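Print this page | E-mail this page

She has run the teaching supply room at Kurian for 3 years, and she still wipes down the big brown table herself on a Friday. "I like to see the top of it," she says, pouring me a coffee I hadn't asked for but was very glad of. "When I came there were 40 boxes in here and you couldn't have found a tripod if your life depended on it."

The tripods are her favorites, it has to be said. She talks about them the way other people talk about good saucepans — the small black ones especially, which take a square of gauze nicely and leave room underneath for a beaker.
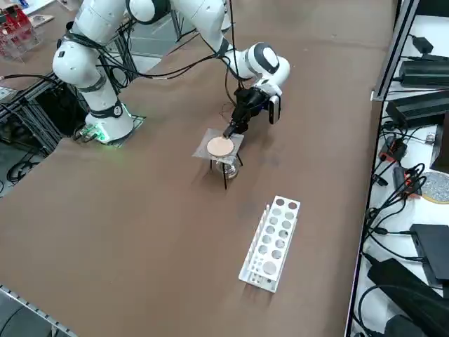
"People buy the fancy glass first," she says. "Then they've got nothing to stand it on! I always say start with your stands and your racks." The white test tube racks came from Pendero, at a price she is still pleased about, and she would happily have taken 70 of them if there had been shelf space. She took 38.

We got onto the subject of small parts, and there she sighed a little. Pegs, clips, stoppers, all the bits that belong to something and wander off from it. Her rule is that they go out on the tabletop, where they can be seen, and get sorted before anybody goes home.

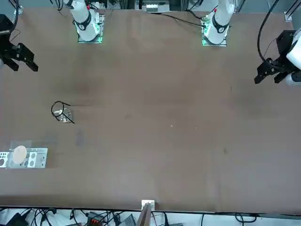

"My mother did buttons that way," she tells me. "Tip them out, have a good look, put them back with their friends." She has tried drawers with labels, and a system from Forkon with colored lids, which she gave away to the school down the road. The table suits her better.

Next January the room moves across the yard to the Fondo building, and the table is going too. She has already measured the door.

E-mail this page | Print this page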